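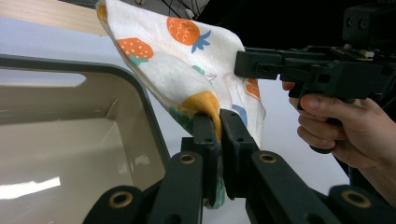

Keeping the grippers straight

Home | Workshop | Interviews | Contact

Estela Olivares looks after the hand-held grippers at Somton, where cloth folding is recorded at a bench with a storage bin beside it. She has 2 of them on the bench and a drawer of parts behind her.

"Start with the pivots," she says. "There's a brass bushing at each joint you can see on the linkage. If one gets gritty, the fingers close unevenly and a towel slides out at one corner."

She wipes the bushings down after every 200 grasps and pushes each finger sideways by hand. Any play and the linkage comes apart. She does not oil them. "Oil ends up on the fabric. I tried it in September and had to wash everything."

The fingers are plastic bars with openings in them, and they wear at the tips. A pair lasts her roughly 37 hours of towel work. Stiff cloth is harder on them than the soft fruit-print one.

Ajith Joseph does the camera side. He tightens the housing screws first and checks the lenses afterward, in that order, as the housing can shift under the screwdriver. "If the two views don't agree, I go back to the screws," he says. "It's usually the screws."

Both of them write in the same paper log. Olivares would like a spare linkage kept assembled. At the moment she builds one when she needs it, and that takes most of a morning.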